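Home Kitchen Laundry Paperwork Workshop Contact

Jury duty tips for people who lose envelopes

My summons came in May, and it sat under a pizza flyer for most of a week before I noticed it. Don't do what I did! I've been called four times now (lucky me) and I've gotten a lot better at the home side of it, so I'm putting my notes up for anybody who has one of those envelopes on the counter right now.

First thing, open it over the kitchen table and not over the recycling. There were three separate pieces in mine and the smallest one was the badge. I tear the form along the perforation after folding it back and forth a few times and running a butter knife down the crease, otherwise I rip right through the bar code. Then I take a picture of both sides with my phone before anything else happens to it.

The group number goes on the fridge. I was group 384, and the night before you have to call the recording after 5 p.m. to hear if your group is on. I write the number and the phone line on masking tape with a fat marker and stick it at eye level. A magnet slides, and paper under a magnet ends up behind the fridge with the alphabet letters. Also write down the word they use for you if it's not "report." Ours says "on standby," which I took for "go back to bed" the first time. It meant call again at noon.

Fill out the questionnaire at a desk, sitting down, with a black pen that works. I did one standing at the stove and had to send it back with a little note about spaghetti sauce. If you need a postponement, ask for it right on the form and pick your new date then and there. Keep a copy of whatever you mail! I keep mine in a plastic sleeve with the car registration stuff, because I know where that drawer is even when I'm in a panic.

If you have a job, copy the summons for your boss the same day. I work for a small outfit called Datis and we're pretty relaxed, but payroll still wanted the attendance slip from the courthouse, with the stamp, and I'd used mine as a bookmark in a library book. I got it back, but I had to go to the branch and ask.

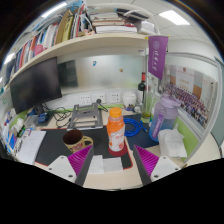
One reader wrote to me that her county lets you print the attendance slip again from the juror web page, so she's stopped guarding the paper one, and would I please tell people to check that before they go tearing up the house. She also said she scans her mileage sheet at work the next morning while it's still flat. Consider yourselves told. Nornholm County doesn't do reprints that I know of, so I'm still a sleeve person.

Now the bag. The night before, I lay everything out on the ironing board, which is up anyway for the shirt. Summons, photo ID, reading glasses, a sweater (the jury room at the Nornholm courthouse is kept like a meat locker), a paperback, phone charger, and lunch. Go through the bag for anything the metal detector folks won't like. I've lost a seam ripper and a perfectly nice pair of embroidery scissors that way, and they don't mail them home to you. Check the pencil pouch and that little zip pocket you never use.

Lunch is where I've learned the most. You want something that doesn't smell, doesn't crunch, and can sit for five hours without a fridge. Peanut butter on a tortilla, rolled up tight and cut in half, is my favorite. Last time the clerk told us they'd sent out over 700 summonses, and I believe it, because the line at the vending machine went out the door. If you'd rather buy, Bhatia Deli across the street does a chickpea wrap that's worth the walk, but go the minute they let you out.

For parking, I use the Tillcombe Street lot and keep quarters for it in an old pill bottle in the glove box. Ours still takes coins and only coins. I know, I know.
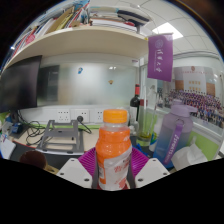

Orange drink with the cap on.

Then there's the money, such as it is. I get $40 a day, and the check takes so long that I forget it's coming and nearly toss it with the junk mail. I put a sticky note inside the mailbox door now, just the word COURT, and it's saved me once already.

If you do get picked, set the house up for it that same evening. I cook one big pot of something on the first night - beans, usually - and freeze half in flat bags so they thaw fast. I tell the family I can't talk about the case and I mean it, so we play cards at dinner instead of going over my day. The newspaper goes straight into a grocery sack in the hall closet and I read the whole stack after it's over. You'd be surprised how nice it is to read a crossword-only newspaper for a week.

And keep your letter when you're done serving. Mine's taped inside the cupboard over the phone, next to the plumber's number, with the year circled in red. They called me back too early once and I read it to them right off the door.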